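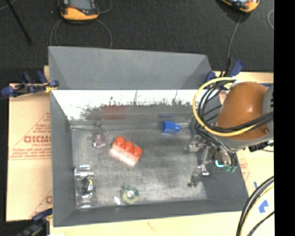
A robot arm and two-finger gripper at work over a test bin at the Mavulach automation laboratory.

Mavulach Lab Opens Gripper Comparison for Mixed-Item Bin Picking

The automation laboratory at Mavulach has begun a comparison of four robot grippers for picking small, mixed items out of deep bins, the laboratory announced in December. The work is being carried out with the equipment maker Zidel and the parts distributor Jemal, which will use the results in planning a new sorting line at its Munder warehouse.

Each gripper will be fitted in turn to the same arm and run against the same set of 36 items. The set includes hard toys such as building blocks, clear plastic packages, rounded objects and several small items with thin or narrow ends. Items are placed in a gray bin with tall, slanted sides, which is clamped in position for the length of each run.

According to the laboratory, the choice of items reflects problems reported by Jemal's warehouse staff. Clear packaging is difficult for many camera systems to locate, and rounded items tend to roll when a finger touches them off center. Items that come to rest against a wall leave little room for a second finger. Shiny bin walls add a further difficulty, as reflections may be read by the camera as objects.

"A gripper that performs well on an open table may perform quite differently inside a bin," the laboratory said in its statement. "The purpose of this program is to measure that difference under conditions our partners will recognize."

Three of the grippers in the comparison are two-finger designs that differ in finger length, tip material and closing force. The fourth uses a suction cup. Zidel has supplied two of the finger grippers along with the controller used for all runs. The laboratory provided the remaining hardware and will operate the test cell throughout.

The program is scheduled to last 14 weeks. During the first part, operators will place the items by hand in fixed layouts so that every gripper meets the same arrangement. Later runs will use items poured into the bin from a tray. For each attempt, the laboratory will record whether the item was lifted, whether it was held until release, and the time taken. Contact between the gripper and the bin wall will be recorded separately, as will any attempt that had to be stopped by an operator.

Cable routing will also be reviewed. In earlier work at Mavulach, cables and air tubes near the wrist of an arm limited how far a gripper could turn when reaching into a corner, and the laboratory intends to report the usable reach of each gripper with its cables attached. Figures given for a bare arm will not be used in the comparison.

A second stage, to be confirmed after the first results have been reviewed, would repeat the layouts with a different camera mounted above the bin. Zidel has asked that the stage include a run under reduced lighting, similar to the night shift at the Munder site. Jemal has said that it will not select equipment for the sorting line before both stages are complete.

Results from the first stage will be made available to program partners in a written report, with a shorter version to be posted on the laboratory's website. The item list and the fixed layouts will be published with it for use by other test groups. Companies wishing to submit a gripper for a later round may contact the laboratory's program office.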